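4. Replacing the power supply

1. Unplug the computer. Off at the switch is not unplugged, however sincerely you mean it.

2. Lay the case on its side, open part up.
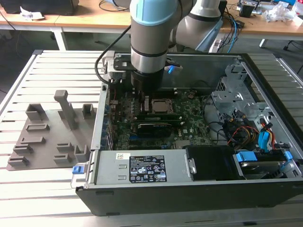 3. Undo the Pinberg's four screws. Keep them in a cup you won't drink from.
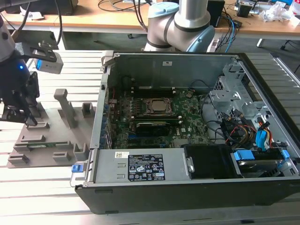 Caution: never open the power supply itself.

4. Fit the Yeom 1000 and push the 26 cm cable in until it clicks. 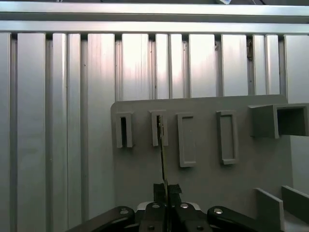 Na-rae Ahn: Mine took two pushes to click.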